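4.2 Plates in a wire stand

The second chore in our study is the handling of tableware. We selected it because many authors claim that this chore is almost solved, while the kitchens we visited for Colturer still do it by hand. The arm was controlled by the Skiltano policy of Szénási and Erdős, trained on 2000 demonstrations, and it was not adjusted for our room.
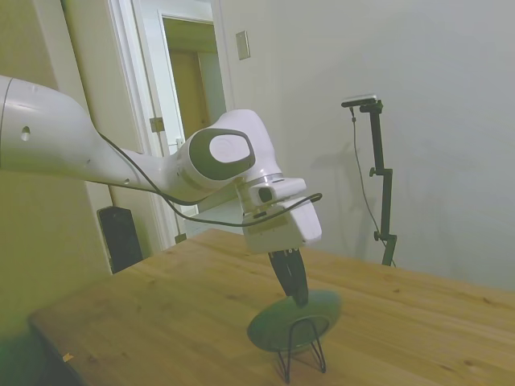
Figure 4. (a) Fingers at the upper rim of the plate, wire stand on the table.

An upright plate offers only a thin edge to the fingers. A small error in height can therefore push the plate backward before the grip is closed. In our protocol, a trial is stopped when the stand moves by more than the width of its wire.

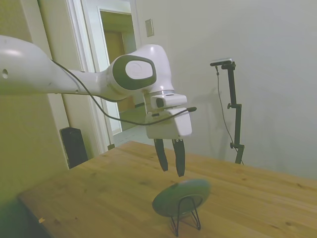 6 min read

Approach and contact are scored separately. With the fingers open over the plate, the policy often waited for a long time, and Royer proposed to record this waiting as its own category. We followed his proposal in all 300 trials of this section.
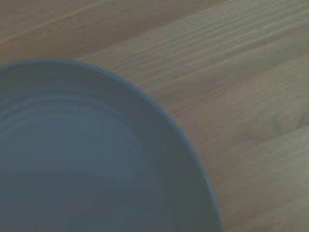
Figure 4. (b) Wrist view of a plate lying flat, with part of the rim.

The flat case is harder, as the wrist view gives only a piece of the outline. The planner must guess the remaining part. Of the 132 failures, most belong to this case.

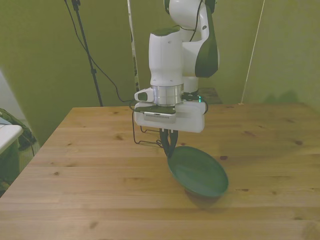 Figure 4. (c) Fingers at the near-left edge of the tilted green dish.

Tilted dishes were kept in the same group as flat ones, although Kowalczyk considers them a different problem. For a household we would not yet recommend such a system without a person in the room. The results for folding follow in Section 4.3.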